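4.2 Recovering the relative pose of two grippers

Two-handed tasks need more than a good trajectory for each hand; the planner must also know where the hands are with respect to one another. Vokirow, our tracking layer, first estimates each gripper's path on its own and then ties the two together. 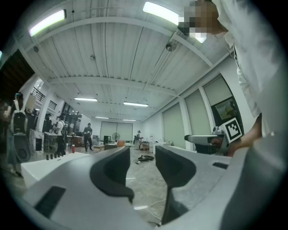
Figure 3. View from one hand-held gripper, with the second gripper and its marker at right.

The link between the paths is a joint optimisation over every frame in which one gripper sees the other. We were delighted by how few such frames it takes — 10 will usually do! A square marker held at a tilt, as in Figure 3, is especially welcome, as it fixes rotation far better than one seen face-on. Of 2,759 recordings, only 17 failed to align, and we return to these in Section 5.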